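Nundholm Community Help > Imitation learning > Data and training

Does mixing in chest camera demos help or hurt a wrist camera policy?

Asked in June, 2 answers

I'm trying to repeat the main result from the Tasia write-up, where demos seen from a chest camera are trained together with the usual wrist camera ones. Their claim is that the mix beats wrist-only on tasks with two arms. Mine doesn't. I have 1,166 episodes with wrist views only and 2,608 in the mixed set, same bottle and cup task, same encoder for every view, 30 held-out starts for testing. The mixed policy reaches for the cup fine but closes too high on the bottle, up on the shoulder where it curves in. The wrist-only policy gets the grip low on the body most of the time. A good grip from the wrist side is like this one:
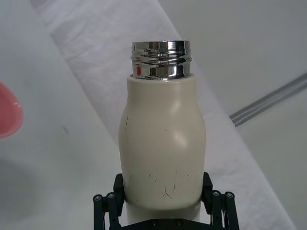
Pridinent Manipulation Group, Dunbar site

I sample episodes evenly from the whole pool. Should I be weighting the views, or is this a sign that the extra data is just bad? I have already checked the action labels and the time sync and both look fine. Image size is the same for all cameras. I can post the config if somebody wants it.

Answer 1 (accepted)

Even sampling is the likely problem. You have more episodes in the mixed set than in the wrist-only one, so if the extra ones are all chest view, more than half of every batch has no close view of the contact. The policy then learns the height of the grip from a camera that often can't see it. Look at what the chest view gives you near the bottom edge. With a tall bottle on the right and a cup in the middle, you get the silver cap and the shoulder, and the base isn't in view at all.

Two things to try, in this order.

First, sample by view and not by episode. Start with half and half, then raise the wrist share and see if grip height moves. If it does, you have your answer and the data is okay.

Second, stop sharing the encoder. Give each view its own, or at least its own first layers. I could not get the Tasia result with a shared one either.

Also check whether the cap is on in one set and off in the other. A policy can pick up on a shiny bit of metal and use it as its height cue. The kind of chest view I mean:

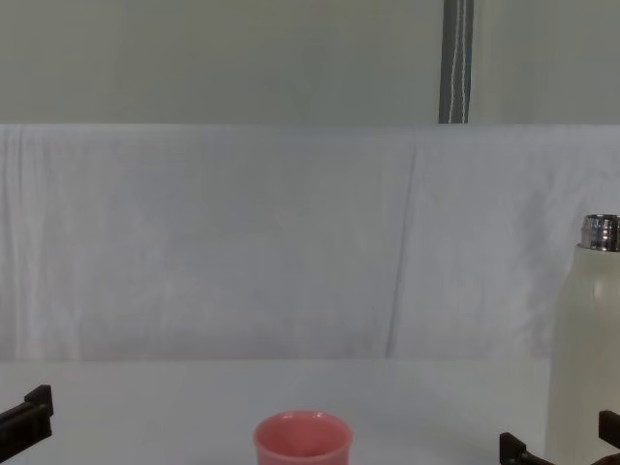 Answer 2

Had the same trouble on a pouring task. I dropped the chest view for the last part of each episode and kept it for the approach, and the high grips mostly went away. Didn't run it on enough starts to say more than that. Separate encoders made no difference for me, so I'd try the sampling first since it's cheap. Make sure you use the same held-out starts for both policies, and run more than one seed.

Comment from the asker

Per-view sampling is running now, 2 seeds. The cap is a good point, I never split the episodes by that. Will post numbers under the question when it's done.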